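Kaimal game library to reopen in October at Renddale site

The Kaimal game library in Clolleck will reopen in October in its new rooms on the Renddale side of town, with a parts counter for people whose games at home are missing a die, a pawn or a set of rules.

The library lends board games, card games and puzzles to anyone with an address in Clolleck. It closed its old room over the Aruritz hardware store at the end of summer, when the lease ran out and the store wanted the upper floor back for stock. Everything on the shelves has been moved, and most of the work now is going through what came out of the drawers.

There was more in the drawers than expected. For years, any piece found on the floor at closing time went into the nearest drawer, and when a game was retired its usable parts went in as well. Diệp Vũ, who manages the library, puts the total at roughly 3,000 pieces, most of them dice and pawns.

"We'd been buying replacement dice while we had drawers full of dice," Vũ said. "You couldn't find a green one if you needed a green one, so you bought a pack and took out the green one, and then the rest of the pack went in the drawer."

Sorting began with the dice. They are being divided first by the number of sides, then by color, then by size, and the ordinary six-sided ones make up by far the largest group. Size has caused the most trouble. Many travel games use a smaller die that will rattle around in the tray of a full-size game, and two dice that look alike in a drawer can turn out to be slightly different when set next to each other. Vũ has asked that matched pairs be kept together in small envelopes and single dice be stored loose by color.

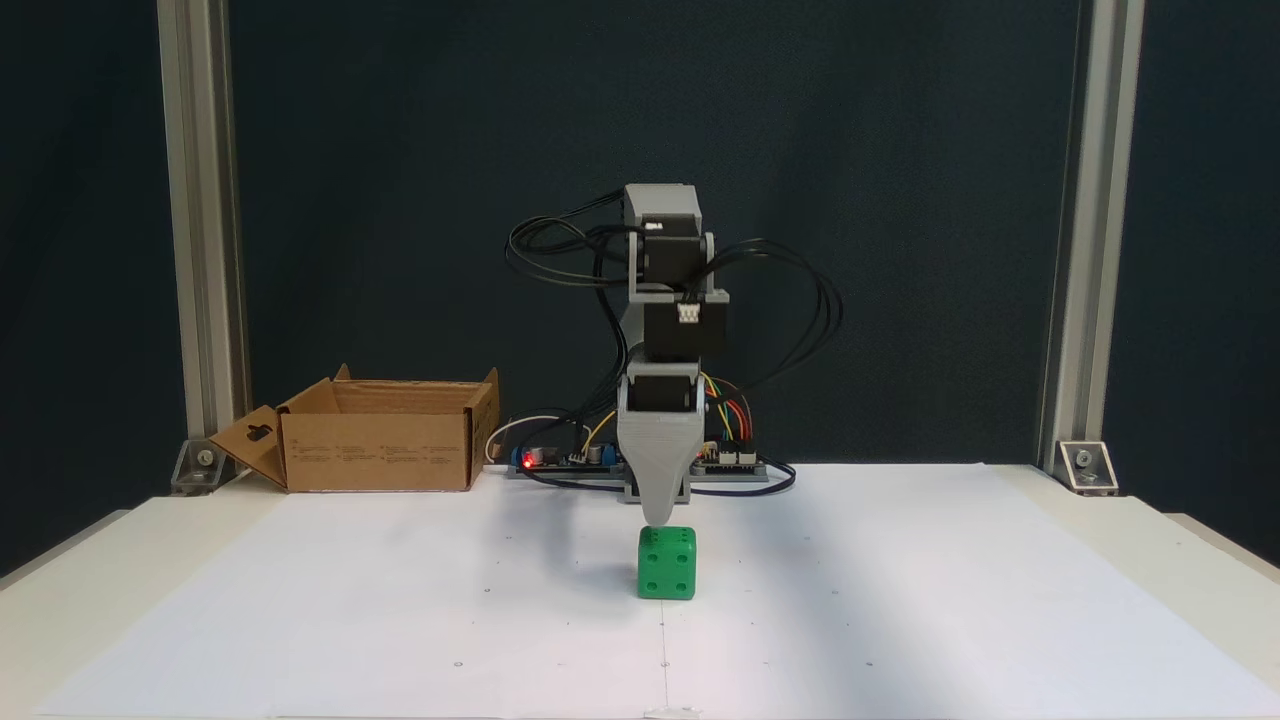
Dice with worn numbers or chipped corners are going in a separate tray. They won't be used in lending copies, but the library plans to give them away for school projects and for people who make their own games. A few specialty dice, with letters or symbols in place of dots, have already been matched with the word games and trivia games they came from. Others are still waiting, and Vũ said she would be glad to hear from anyone who knows their older games well.

Pawns are next. They are harder to place because so many publishers have used the same plain shape. The plan is to make up complete sets by color without worrying about which game they started in, so long as the pieces in a set are the same height and sit flat. Play money, tiles and cards will be left until after the reopening.

The parts counter was not in the original plan for the move. Vũ said it came out of the phone calls the library got while it was closed, many of them from people who had pulled a game out of a closet and found something gone.

"People will throw out a perfectly good game over one missing die," she said. "They've had it since their kids were small, the board is fine, the cards are fine. Then it goes in the trash and they buy the new version, and half the time they don't like the new version."

Anyone can ask at the counter, with or without a library card. Common parts such as six-sided dice, plain pawns and sand timers will be free. The library will ask for a small payment for parts it has to order, and will look up the price before ordering. Rules sheets can be photocopied if the library has the game on its shelves. Staff will not photocopy game cards or boards.

It helps to bring the game along, or at least one of the pieces that is left. A description over the phone is usually enough for a standard die, but not for pawns, pegs or anything that has to fit in a slot.

Pieces will also be accepted as donations. The library is asking that people bring them in a bag or envelope with a note saying which game they are from, if they know. Damp or moldy boxes can't be taken. Neither can electronic games with leaking batteries, though the parts inside may be fine once they have been wiped down at home.

The new rooms are on the ground floor, which was the main reason for choosing them. The old place was up a flight of stairs with a turn in the middle, and some regular borrowers had stopped coming in person and were sending a neighbor or grandchild with a list. The Renddale rooms have a level entrance from the parking lot and a restroom on the same floor. The larger room will hold the shelves and the returns desk. The smaller one has tables and can be used for playing, with no reservation needed unless a group wants more than one table.
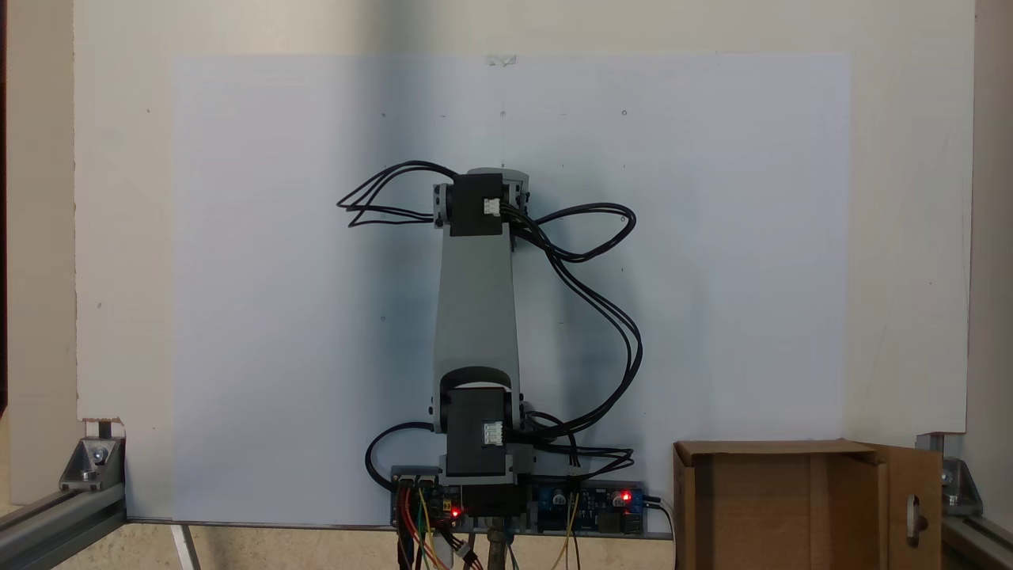 Photo courtesy of Kaimal Game Library

Unpacking has gone more slowly than planned. The shelving from the old room was built for a lower ceiling and a longer wall, and it had to be cut and put back together in a different order. Games are now being shelved by number of players first, then alphabetically by title, where they used to be shelved by age. Borrowers had complained about the age system, mostly because adults looking for a two-player game had to search through every section to find one.

Large-format games and floor puzzles will go on the bottom shelves, where they can be pulled out flat. Long, narrow boxes that used to stand on end will also be laid down. Standing them up saved space but split the corners, and a good number of the lids have had to be repaired with bookbinding tape.

Each game is being opened and checked before it goes on the shelf. Of the games that have been through the check so far, 80 were missing at least one piece, and most of those were put right out of the drawers. The others will be lent with a slip inside the lid saying what is missing, provided the game can still be played. A chess set short one pawn will go out with a substitute. A jigsaw puzzle short one piece will go out with a warning on the box.

The contents label on each lid is also being rewritten. The old labels listed every part, down to the last card, and borrowers rarely checked them. The new ones list only the pieces that tend to go astray, which in most games means the dice, the timer and the pawns. Returns will be checked against the short list at the desk while the borrower waits, and a full check will be done later.

Cards from the old location are still good and don't need to be renewed before their expiration date. Games that were out on loan when the library closed are not overdue. They can be brought back any time in October without a fine, and the library would like them returned even if the box is in poor shape or something has gone missing. The drop slot at the hardware store has been sealed, and games should not be left with the cashiers there.

The loan period stays at three weeks, with one renewal by phone or at the desk. The limit on the number of games per household is being raised for the winter months, when demand for puzzles is heaviest. Holds placed before the closing have been kept in order, and borrowers on those lists will get a call when their game has been checked and shelved. The most requested titles are being checked first.

Opening hours will be 2 p.m. to early evening on weekdays, with a morning session on Saturdays for families. The parts counter will be open whenever the desk is staffed. Vũ said there would be no formal opening, but there will be coffee in the playing room on the first afternoon, and the tables will be set up with a few of the older games that haven't been out in a while.

The opening date will be posted on the door at Renddale and in the window of the Aruritz store once the last of the shelves are fixed to the wall. Parking is free in the side lot. The spaces nearest the entrance are marked for people with permits.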